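What's Inside the Big Box Under the Desk?

Somewhere in your school or library there is probably a desktop computer. It sits under a desk, it hums, and people kick it by accident. From the outside it is about as exciting as a shoebox. Take the side panel off, though, and it looks like a very small city planned by somebody who was fond of cables.

A quick rule before we go in. Only open a computer with a grown-up who knows how, and only when it has been unplugged. Never open the power supply at all, even if it looks at you in a friendly way. It can hold on to electricity after the plug is out.

The big flat board is called the motherboard. Every other part plugs into it, asks it for things and depends on it all day long, so the name is fair. It is often green, but it can be black or blue or whatever the factory felt like. Thin metal lines run all over it, and those lines are the roads that signals travel on.
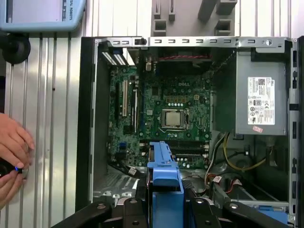 Why does a computer need so many wires?

Each part needs electricity, and many parts also need a way to send information to each other. Some wires carry power from the power supply, and in lots of computers those come in yellow, red, black and a few other colors so that people can tell them apart. Other cables carry your homework from the drive where it is stored to the motherboard. (They carry your games too, and they don't care which is which.)

Now for the boss. The processor, or CPU, is a flat square that sits in a holder called a socket. It does the computer's thinking, if you can call it thinking. Mostly it does sums, one after another, unbelievably fast, and it never asks when it is going to need them in real life. A lever beside the socket helps hold it tight.

All those sums make heat. A busy processor can get to 80 degrees Celsius, far too hot to touch. When the computer is running, a lump of metal called a heatsink sits on top to soak up the heat, and a fan blows it away. That's the hum.

Near the processor you will usually find the memory slots, which are long and thin. Sticks of memory click into them. Memory is where the computer keeps whatever it is working on right now, and it forgets the lot when the power goes off. You may know people like this. Things you want to keep go on a drive, which has a better attitude.
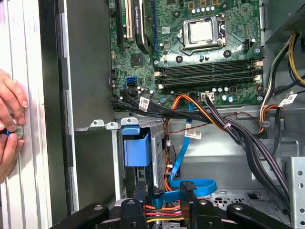
Slots are a clever idea, because they let you change your mind. If a computer is slow, you can often add more memory and leave the rest alone. If you want fancier pictures on the screen, you can put in a graphics card, a separate board whose whole job is drawing. It may have to draw the entire screen 30 times a second, or even more, and it gets no gold stars for any of it.

Look out for the little round towers as well. Those are capacitors. They store a tiny bit of electricity and let it out smoothly, so the delicate parts don't get a bumpy ride. They are small and dull and the computer would be in real trouble without them.

Words to keep

Motherboard - the main board that everything plugs into.
Processor (CPU) - the part that does the sums.
Memory - where the computer keeps what it is using now.
Expansion slot - a place to plug in an extra card.
Power supply - the metal box that feeds everybody. Leave it shut.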